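Anyone moved a whole office to Linux laptops?

tkeller_88
We have 6 laptops at Darton that can't take the next Windows upgrade. They run fine otherwise. Most people here only use a browser, email and spreadsheets. I'm thinking of putting Linux on all of them before January. Has anyone done this with users who aren't technical?

mossback
Did it at a parts supplier two years ago. Browser and email were no trouble. Printing took me 5 evenings. Check your printer model before you do anything else.

rivetgun
I wouldn't. Refurbished Chromebooks go for $155 each where I buy, and they update themselves. You will spend more than that in your own hours on the first laptop with a bad Wi-Fi driver.

mossback
That depends on the Wi-Fi card. Intel cards have worked for me every time. Boot from a USB stick and you'll know in ten minutes.

rivetgun
Booting from USB tells you it connects. It doesn't tell you it reconnects after the lid has been closed all night. That was my problem, on two different models. 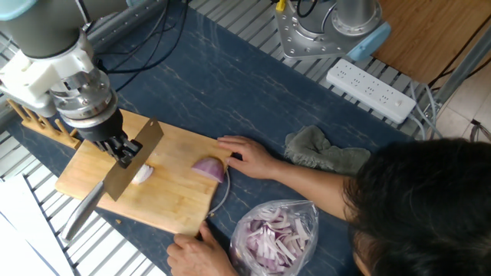 tkeller_88
Good point about sleep. I can leave one running from the stick overnight and try it in the morning. The printer is a Saster, the office model with the scanner on top. Does anyone have one?

ply_and_paste
We have that one at the Alarcón office. Prints fine over the network without a driver. Scanning only works if you send it to a shared folder from the panel on the printer. Scanning from the laptop never worked for us.

tkeller_88
Shared folder is fine, we do that already.

rivetgun
What about the spreadsheets? If anyone uses macros, test those files first. Ours opened but half the buttons did nothing.

mossback
Agree with rivetgun on that one. We kept a single Windows machine for the payroll file.

tkeller_88
There is one file with macros, used by one person. She can stay on the newer desktop. I'll convert one laptop, use it myself for a couple of weeks and then decide on the rest. The hard drives get swapped for SSDs either way.

ply_and_paste
Keep the old drives in a drawer until you're sure. Label them.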